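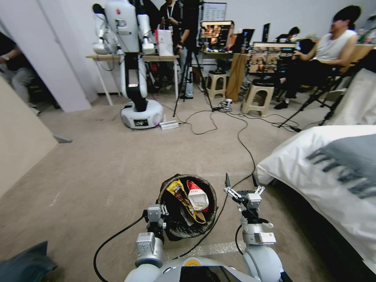
About Culel

Culel looks after the bins, floors and kitchenettes of small offices in the Catterall end of town. We started in September with one van, two vacuum cleaners and the belief that people would pay to stop arguing about whose turn it was. They would. We now have 35 clients and a second van, which starts most mornings.

Our founder, Eleri Jarman, spent eight years managing offices before she cleaned one for money. Her view is that you learn more about a workplace from its rubbish than from its mission statement, and she has read plenty of both. Snack wrappers tell you where the deadlines are. A full bin under a spotless desk tells you something too, but we're discreet.

What we do

We empty every bin, fold a fresh liner properly over the rim and put the bin back where we found it, even if where we found it was the middle of the carpet. We vacuum around your cables and leave them plugged in. Paper and soft plastics get sorted wherever the building has somewhere to put them. Desks are wiped only if you ask, as one person's mess is another person's filing system — Emrys Gronow learned this at some cost to a tax return.

We don't do windows. Rhodri Lloyd does windows, on his own account, and will talk to you about them for as long as you like.

Who we are

Eleri answers the phone. Emrys runs the evening round and Feng-yi Mok the early one, so they communicate chiefly by sticky note. Gervásio Xavier does the rosters and the invoices, and has strong opinions about the colour of bin liners (black, always).

Where to find us

We're upstairs at 206 Plivmont Road, beside the stationery shop. The office is open until 5 pm on weekdays. If the door's locked, try the loading dock, and mind the mop buckets.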